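Plokirgate swap shelf is back, and I am way too happy about it

4/16/25

I walked past the old Jisier storefront on my way to get coffee and nearly dropped my keys, because the lights were on! The Plokirgate swap shelf has been shut since December, when a pipe burst over the back room, and I'd pretty much given up on it (I even bought a lamp, with money, like a regular person).

Deolinda Loureiro got the place open again this week. She told me people left 1,431 items in the first 20 days last year, and she's hoping for another spring like that one. Same rules as before: bring what you like, take what you need, and please, no mattresses. 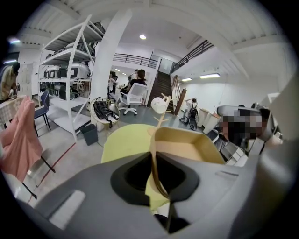
The big change is the hours. It'll stay open until 8 in the evening now, so those of us who work late finally get a shot at the good stuff. Mi-kyung Min is running a mending table in the front window too, and she'll show you how to sew on a button or fix a zipper for free. I'm bringing my winter coat, which has been missing 2 buttons for longer than I want to say.

Kids' clothes and kitchen things go fastest, according to Deolinda. Books pile up, so hang on to those until the new bookcase gets there. Drop-offs are at the side door on Chae Street, and you can ring the bell if it's locked.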